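May 15, 2018

Slept badly, up before six. Made coffee and started the tile list again.

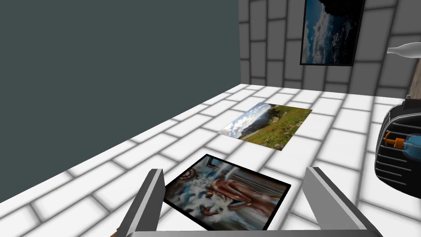

*White floor, dark wall, both in the brick pattern. A computer mockup.*

I like the floor more than the wall. The grey might be too heavy for a bathroom with one small window. Kgomotso thinks dark walls hide everything and I should stop worrying. She did her own place two years ago and still likes it, so I'll give that some weight.

Drove out to Ingvarsson after lunch to ask about prices. The man at the counter quoted me $583 for the floor tile and said the wall would run up to $700, grout not included. Delivery is 16 days. I told him I'd call back. Stopped for gas and a sandwich on the way home and got caught behind a hay truck most of the way to Drumolo.

Brynhildur Riis called at 5 about the plumbing. She can't start until July. The old pipe under the tub has to come out first, and she wants the floor up before she gets here. That means I do the demolition myself. I have the pry bar and the bucket but need a better mask and knee pads. Dad's old pads fell apart when I did the porch.

Wrote to my sister about using her shower while mine is torn up. No answer yet. She was at the dentist today, having the crown redone.

Pulled weeds by the back steps until it got dark. The peas are up, the beans are not. Something has been digging near the fence again, so I put the wire back down and set a brick on each corner.

Leftover soup for dinner. Read a little and gave up. Tomorrow: call the tile place, return the library books, buy lightbulbs for the hall.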